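Pre-run check, arm cell, Tornville shared workshop, bay 2. June. Copy of last month's sheet with this month's comments typed over, so ignore odd gaps.

Marks: OK / FIX (can run, sort it this week) / STOP (don't run).

## 1. Before power

- Base bolts, torque marks lined up – **OK**. All marks still in line. One is getting faint, redo with paint pen.
- Stand feet – **OK**. Rocked it by hand, nothing.
- Mains lead and plug – **OK**. Scuff on outer sheath near the plug, not through. Watch it.
- Cabinet fan filter – **FIX**. Filthy. It's the sawdust from the bandsaw side, same as every month. New filters in the Gamum box, top shelf.
- Cabinet door locks – **OK**. Key back on hook please, it was in the door again.
- Hours on the counter: 1,427. Grease was due at 1,400. **FIX**.

## 2. Stops and pendants

- Wall E-stop – **OK**, drops the drives every time.
- Pendant E-stops – **OK**, tested each one seperately.
- Enabling switch, half press / full press / let go – **OK**. Full press a bit stiff.
- Speed cap in manual – **OK**. Still locked at the low setting. Leave it there.
- Pendant leads – **FIX**. On the carpet again. Someone will go over one. Hooks are up on the Hulme side wall, use them.
- Barrier tape across bay entrance – **OK**
- Light beacon – **FIX**. Amber flickers, green fine. Probably the connector.

## 3. Arm, by hand and at slow jog

- Each axis both ways, listen – **OK**. Axis 3 has a tick at the far end, same as last month, no worse.
- Brakes, hold ten secs – **OK**, no droop I could see.
- Oil round the joints – **OK**, wiped with white rag, came away clean.
- Soft limits – **OK**. Checked against the Hirnance sheet pinned by the cabinet. That one's right, the one in the drawer is old, bin it.
- Payload figure in the tool data – **FIX**. Still says the old gripper. Weigh the new one with its bracket and put the proper number in.

## 4. Gripper and cables

- Bracket screws – **OK**. Nipped up one, about a quarter turn.
- Fingers open/close x 10 – **OK**
- Cable bundle over the top joint – **FIX**. Too much slack, strands hanging down towards the work. Wants two more straps, and leave enough for the wrist to turn.
- Thin wires at the gripper – **FIX**. Loose ones down by the fingers, on the rim of the plate when it's low. Sleeve them or tie them back before anyone does a fast run. Slow jog only till then. 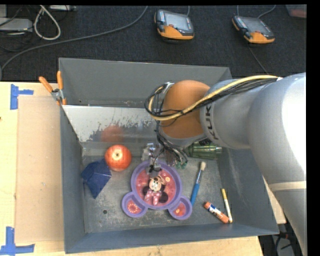

## 5. Bin and bench

- Bin clamps – **OK**. Orange handles, top left corner, both on the rim. Push the bin hard before you trust it.
- Tape corners on the bench – **OK**. Blue tape, don't peel it, the positions are measured off it.
- Metal panel at back of bin – **FIX**. Marked and very shiny. The apple shows up red in it. Wipe down, try something matt over it.
- Items in bin – **OK**. Apple, blue cloth, mouse plate, paintbrush, glue stick, marker, green bottle. No glass, no blades, keep it that way.
- Bench height to datum, 74 cm – **OK**
- Loose stuff on floor by the bay – **FIX**. White cable in a coil, long grey one across the carpet. Trip hazzard, route along the skirting.

## To do, in order

1. Tie back gripper wires
2. Strap the bundle
3. Tool data payload
4. Grease
5. Cables off floor
6. Filter, beacon

No STOPs this time. Cleared for slow jog only, full speed after 1 to 3 are ticked and initialled on the paper copy by the door.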